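# Tadiria: Galerie und Einkaufsplanung für den Greifplatz

Stand: 2 Jan 2023

Auf dieser Seite sammle ich Bilder von unserem Greifplatz in Stollelach und dazu die Notizen für die nächste Bestellung. Die Seite ist für alle gedacht, die am Projekt Tadiria mitarbeiten oder die Rechnung freigeben müssen. Deutsch ist nicht meine erste Sprache. Wenn ein Fachwort falsch ist, bitte ich um eine kurze Nachricht, dann korrigiere ich es.

Für dieses Jahr haben wir 2805 Euro für Zubehör. Der Arm selbst ist darin nicht enthalten, er läuft über ein anderes Konto. Ich habe im September mit einer ersten Liste begonnen und sie seitdem dreimal gekürzt. Was übrig geblieben ist, brauchen wir wirklich.

## Was auf der Liste steht

**Greiferfinger.** Maxine Ellery möchte zwei Ersatzpaare im Schrank haben, und ich bin einverstanden. Ein Paar in der bisherigen Form, ein Paar mit weicherer Auflage für Glas. Bei Fendmont beträgt die Lieferzeit 14 Tage, bei Tamihana ist sie länger, aber dort kann man die Auflage einzeln nachkaufen. Ich neige zu Tamihana. Dafür sind 600 Euro eingeplant.

**Kamera am Handgelenk.** Wir haben eine und keine Reserve. Wenn sie ausfällt, steht der ganze Platz. Eine zweite Kamera vom gleichen Typ ist mir lieber als ein besseres Modell, für das wir die Halterung und die Kalibrierung neu machen müssten. Auch eine kürzere Belichtungszeit soll möglich sein, denn bei schnellen Bewegungen verlieren wir Schärfe. Das müssen wir vor dem Kauf beim Händler erfragen, im Datenblatt finde ich dazu keine klare Angabe.

**Licht.** Helle Tischplatten sind angenehm für das Auge und schwierig für die Erkennung, besonders wenn durchsichtige Gegenstände darauf stehen. Maxine schlägt eine graue, matte Auflage vor, die man abnehmen kann. Das ist die billigste Position auf der ganzen Liste. Eine Leuchte mit Stativ steht auch noch darauf, aber mit einem Fragezeichen.

**Strom und Kabel.** Hier war ich am Anfang zu sparsam. Ich habe nur eine Steckdosenleiste notiert und den Kabelkanal vergessen. Jetzt stehen ein Kanal für die Unterseite der Platte, Klettbänder und eine Leiste mit Schalter auf der Liste. Bitte messen Sie vor der Bestellung die Länge vom Netzteil bis zur Wand nach, mein Maß stammt noch von der alten Aufstellung.

**Gegenstände zum Greifen.** Becher, Schalen, Gläser und Besteck kaufen wir im normalen Haushaltsgeschäft. Für das Jahr sind 300 Euro vorgesehen, einschließlich Verlust durch Bruch. Ich bitte darum, jeden Kassenzettel aufzuheben, auch den kleinen für Pappbecher. Ohne Beleg muss ich den Betrag aus der Position für Greiferfinger nehmen, und dann wird die Tabelle sehr unübersichtlich.

## Bilder

Liegender Pappbecher mit rotem Band, dazu ein Glas mit dunklem Inhalt, eine leere Glasschale und ein Löffel mit hellem Griff. Die Finger des Greifers sind unten am Löffelgriff.
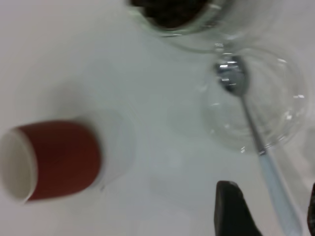
Vordere Tischkante mit einem Finger des Greifers. Unter der Platte sieht man die Steckdosenleiste und die Kabel auf dem Holzboden.
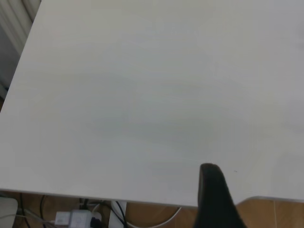 ## Noch nicht entschieden

Offen ist die Frage, ob wir bei Fendmont einen Wartungsvertrag nehmen. Das Angebot umfasst eine Prüfung im Jahr und die Leihstellung eines Greifers im Schadensfall. Ich finde die Leihstellung nützlich, die Prüfung können wir selbst machen. Leider verkauft Fendmont beides nur zusammen. Maxine fragt noch einmal nach und schreibt das Ergebnis in die gemeinsame Tabelle.

Zweitens brauche ich eine Entscheidung zur Leuchte. Wenn die graue Auflage genügt, streiche ich die Leuchte und verschiebe das Geld zur Kamera. Bitte probieren Sie die Auflage zuerst mit den Glasschalen aus, nur mit Bechern sagt der Versuch wenig.

Angebote bitte immer als PDF in den Ordner „Tadiria Einkauf“ legen, mit dem Namen des Anbieters am Anfang der Datei. Preise ohne Mehrwertsteuer rechne ich selbst um, aber es muss im Angebot stehen, welcher Preis gemeint ist. Versandkosten gehören in eine eigene Zeile. Bei der letzten Bestellung von Tamihana waren sie im Stückpreis versteckt, und ich habe sie doppelt gebucht.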